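How to paint an interior wall in a dark, earthy colour

Deep shades such as mauve-brown, plum and clay are harder to put on well than white. They show roller lines, missed patches and filler that wasn't sealed. The method below is the one I use for a hall or a box room, and it works with any water-based matt emulsion.

What you need

Matt emulsion in your colour
A small tin of matching or grey-tinted undercoat
Medium-pile roller and a 2 inch angled brush
Filler, filling knife and fine sandpaper
Sugar soap, bucket and sponge
Low-tack masking tape
Dust sheets

Step 1: Work out how much paint to buy

Measure the width and height of each wall and multiply them. Take off the doors and windows only if they are large. Divide by the coverage given on the tin, then multiply by the number of coats. Dark colours often need three. Buy all the tins at the same time and check that the batch numbers match. If they don't, tip them into one big bucket and stir well.

Step 2: Test the colour in the room

Paint two coats on a large piece of lining paper and tape it up. Leave it there for a couple of days and move it from wall to wall. Look at it in the morning, in the afternoon and with the lights on.
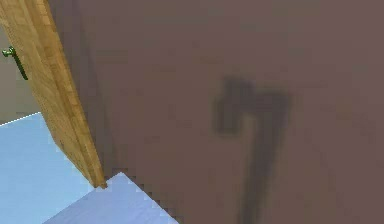 Lamps matter more than people expect. A warm bulb pulls the red out of a brown, and a cool one makes it look grey. If you plan to change the light fitting, do that before you choose the paint. I once settled on a colour called Wurnau under an old bulb and had to go a shade lighter after the new fitting went in.

Step 3: Prepare the wall

Wash the wall with sugar soap, rinse it and let it dry. Fill any holes slightly proud of the surface. When the filler is hard, sand it flat and wipe off the dust. Hold a torch close to the wall and shine it sideways. Dents you can't see from the front will show up straight away, so mark them with a pencil and fill them too.

Dab undercoat on every filled patch. Bare filler drinks up paint and leaves a dull spot that you will still see after the last coat.

Step 4: Cut in

Tape the skirting and the door frame, pressing the edge of the tape down with a filling knife. Load the angled brush a third of the way up the bristles and paint a band 6 cm wide around the edges. Do one wall at a time, so that the band is still wet when the roller reaches it.

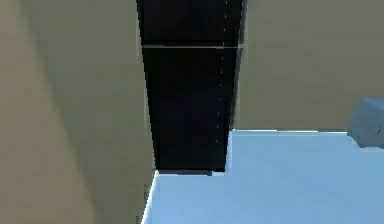 Steady pressure gives you a better line than a slow hand does. Start a little away from the edge, ease the brush towards it and then draw it along in one long stroke. Where two strong colours will meet, it pays to practise on scrap board first. Beige against bright blue, as in the picture, is a pairing that shows up any wobble, and a strip of black beside the beige makes the contrast sharper still. Let the first colour dry overnight before you put tape on it.

Step 5: Roll the wall

Roll in sections the width of your arm span, working from top to bottom. Spread the paint first, then finish with light strokes in one direction. Don't go back over paint that has started to dry. Leave the time stated on the tin between coats, and add an hour or two in December or in any cold room.

Step 6: Take off the tape and check the edges

Pull the tape back on itself at a shallow angle while the last coat is still slightly soft. If it has dried hard, run a sharp knife along the join first. Touch up the line along the floor and beside the door frame with a small artist's brush.

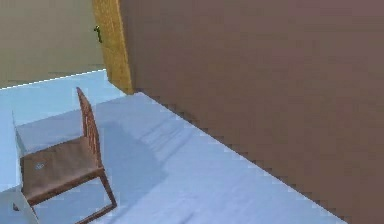 Looking after the wall

Matt paint marks easily. Wait two weeks before you wipe it, then use a damp cloth and no cleaner. Keep a jar of leftover paint with the colour name and the room written on the lid.

Written by Ebuka Haruna
Last updated March 11, 2018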